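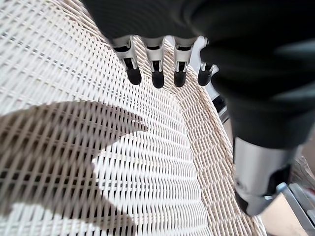
Wrist view, four-fingered hand over white wicker.

Datasets > Rirham Household > Wrist Faults > README

Rirham Wrist Faults

Rirham Wrist Faults is the fault subset of the Rirham Household recordings, made at the Wurnitz site. The full set has 4000 episodes of laundry handling and tidying. This subset has the 600 episodes in which a wrist camera stream went dark or stalled while the arm was still under power. They were taken out of the main training split in release 3 and are published separately for work on fault detection.

What went wrong

The arm controller is supposed to hold position when a wrist stream fails. It decides this from frame arrival only. A stalled stream stops delivering frames, the timer runs out, and the arm holds. A dark stream keeps delivering frames at the normal rate with valid headers and rising timestamps, so the timer never runs out and the arm goes on following commands.

In 70 episodes the arm made contact with a fixed object during a dark interval. Most contacts were on appliance fronts and door openings. The force limit in the Jondov arm firmware tripped in all of them and no person was inside the work area. The contacts are marked in the event log and have been left in the recordings.

The fault was found late. The upload check tested file length and frame count, and dark episodes passed both. Operators work from a separate overhead view and did not always notice that a wrist view had gone. 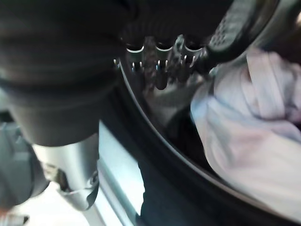

Washer episodes are the hard case for any brightness test. The mouth of the drum holds deep shadow and strong glare at the same time, and exposure shifts as the hand goes in. Our first detector used a single brightness cutoff and flagged many good washer episodes. The current one needs low brightness and low local contrast together, over consecutive frames. It still confuses a dead stream with a lens pressed flat against dark cloth.

Cause

Not settled. Two candidates are open:

- Wrist connector. Flexing the cable at the strain relief brought on the fault on one bench unit. A second unit of the same type could not be made to fail.
- Sleeve travel. The fabric sleeve can creep forward over the lens. This would explain dark intervals that end when the wrist turns.

The "cause" field is therefore set to "unknown" unless a technician inspected the unit before it was moved. Please do not train a cause classifier on this field.
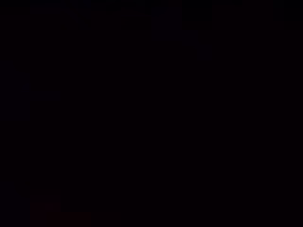
Near-black wrist frame. Faint reddish patch at lower left; source not identified.

Fields

episode_id: same ID as in the main set
stream: left_wrist or right_wrist
fault_type: dark, stalled, mixed
fault_start, fault_end: seconds from episode start
contact: true or false
cause: connector, sleeve, unknown

Known problems

Start times come from the detector and can lag the real start when the image fades gradually. Hand joint data was logged by the Bíró bridge, which runs on its own clock. Align on the sync pulse and ignore the wall-clock column. Force readings clip at the trip limit, so peak contact force cannot be recovered.

Safety note

A frame-arrival timer alone should not be used as a camera health check on a powered arm. The controller at Wurnitz now also holds on low contrast. That check was added in March, after these recordings, and has not been tested against the full subset.

This site uses cookies to remember your download settings. Accept | Decline

© Rirham Project | Contact | License | Back to top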